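3.2 Surfaces and marked areas

12 min read

The second part of the study dealt with shared tabletops and how people use a boundary once one has been put down. We were interested in ordinary objects that stay on a work surface for most of a day: mugs, pens, notebooks, keys. In the earlier survey (Section 2), 294 respondents were asked where they set a drink when they sit down at a table they do not own. Most named a side, left or right, and few named a distance from the edge. Distance turned out to be the harder thing to recall, and we dropped it from the second questionnaire.

Tape was chosen as the marking material after a short trial at the Escobedo site. Painted lines could not be moved between sessions, and printed mats slid on glossy tops. Tape could be laid in a few minutes and lifted at the end of the day. It also let us compare closed shapes with open ones. A closed shape, such as a full rectangle, was read by nearly everyone as a place to put something. An open shape was read in different ways. Two strips meeting at a corner were taken by some participants as the start of a rectangle and by others as a limit that objects should stay behind.
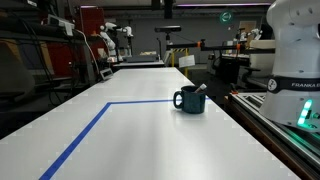

Color mattered less than we had expected. Blue, green and black tape gave similar results on white tops, although black was sometimes mistaken for a seam in the surface. Blue was used for all later sessions. Figure 3 shows a corner marking of the open type on a white table, with a mug near the horizontal segment. The reflection of ceiling lights is a known problem on tops of this finish, and two participants at Escobedo said they had trouble seeing lighter tape under it.

Mugs were coded by the position of the base. The handle was recorded separately, as left, right, toward the sitter or away. Following Magaña's notes from the first round, we also recorded whether the mug held something other than a drink. A mug used to hold a marker or a spoon tends to be treated as part of the table, and people work around it. A mug with a drink in it is moved more often, usually toward the hand that reaches for it. Of the 19 participants who completed all sessions, 12 kept one mug for drinking and another for holding small items when both were offered.

The coding was done by the two authors, Sarahí Magaña and Tonantzin Robles, working apart. Where they disagreed, the base position was measured again from the nearest strip of tape. Disagreements were mostly over mugs that touched the tape without crossing it. These were placed in a category of their own, "on the line," and are left out of Table 4. The full set contains roughly 4000 coded positions, half of them from sessions with open markings.

Objects other than mugs are taken up in Section 3.3.

Related items
Kiltari: desk clutter and recall in shared offices
Notes on handle direction in seated tasks
Mavano: floor markings in small workshops
Table finishes and glare, a short review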